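Soratura planner: left arm stalls above the table when closing a lidded box
Ticket status: resolved, kept open for notes

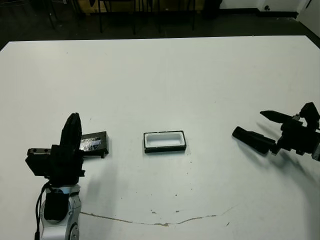

Why would a planner refuse a motion that the arm can clearly reach?
Most often the planner thinks something is in the way. Reach and collision are checked separately, so a pose can be well inside the joint limits and still get thrown out when a collision shape touches another one, even by a hair.

Setup
Two-arm bench cell at the Jarstead site. White table, dark two-finger grippers, small box with a separate lid. The left arm holds the lid and the right arm is meant to steady the box while the lid goes on. Planning is Soratura, the grasp and attach logic is Makokha, and the task script is ours. Controllers are stock.

What we saw
The task runs fine up to the pre-place pose. Then the left arm stops, the right arm waits with its fingers open, and the script sits there until it times out. The log gives us this, over and over:

plan_request place_lid: start state OK
plan_request place_lid: goal state INVALID (contact: attached_lid, table_top)
retry 1 of 9

All 9 retries fail the same way. No error from the controllers, no joint limit warnings, no force spike. If you jog the arm by hand to the same goal it gets there without any fuss, which was a great clue and I wish I had tried it first.

Tried, no change
Raised the planning time from 2 seconds to 4. It just fails more slowly.
Swapped the planner for the other sampling one in the Soratura menu. Same contact pair.
Restarted Makokha so it would drop any stale attached objects. The list was clean before and after.
Re-ran hand-eye calibration. It moved things by less than a millimeter. Nice to have, but unrelated.
Cleared the box from the planning world completely. Still INVALID, so the box was never the problem.

Tried, something changed
Set the table collision plane 4 mm lower as a test. The plan came back on the first try! I don't want to leave it like that, though. A table that is lower in software than it is in real life is a good way to bend a finger.

With the plane back where it belongs, I shrank the attached lid shape instead. Also planned on the first try. At this point I was grinning at the monitor, because that meant the shape was wrong and the table was right.

Cause
Makokha builds the attached shape from the segmented point cloud when the gripper closes. Part of the lid has a shiny label on it, and the depth camera doesn't like shiny labels. Plotting the saved cloud shows a little spray of points hanging below the lid where the reflection lands. There is nothing there in the real world. The shape fitter wraps a box around every point it gets, spray included, so the planner was carrying a lid much thicker than the real one and trying to lower it through the table.

I replayed 400 saved clouds through the fitter overnight to see if this was a fluke. It isn't. Whenever the lid tips toward the camera the spray shows up, and the fitted thickness jumps. With the lid turned away, the fit is lovely.

Fix
In the Makokha config, under attach:

outlier_filter: radius
min_neighbors: 9
fit_mode: trimmed_box

The default for outlier_filter is none, and the default fit_mode is full_box. The filter alone cleans up most of the clouds. The trimmed fit handles the rest. You need to restart the attach node after the edit; reloading parameters from the panel doesn't pick up fit_mode (I lost a good hour to that one).

Then in the task script, I added a check before the place request. If the fitted thickness is more than double the value in the object file, the script throws the fit away and uses the object file. It also writes a line to the log, so we can see how often it happens.

Result
The place request now plans on the first attempt from every start pose in our test set, and the replay is clean too. I watched the planned path in the viewer with the attached shape turned on, and it hugs the lid so tightly now. Really satisfying to look at after the fat brick we had before.

Notes for anyone hitting the same message
Turn on the attached object display in the Soratura viewer before you touch anything else. It is off by default, under Scene, Held Objects. With it on, the bad shape is obvious as soon as the gripper closes.

Read the contact pair in the log, and read it literally. Ours named the lid and the table from the very first failure, and I went off and tuned planning time anyway.

Don't use the "allow contact" switch between the held object and the table to get around this. It does make the plan go through, but it also lets the planner drag the lid along the surface on the way over.

Still open
Sidia cell has the same lid task but an older Makokha build, and that one has no trimmed_box option. The radius filter should be there. Somebody needs to run the replay on that build before we copy the config across.

Feature request sent to the Makokha tracker: print the fitted dimensions when an object is attached. One line in the log would have cut this ticket down to ten minutes.

Replay script and the new config are in the shared tools folder, under attach_fit.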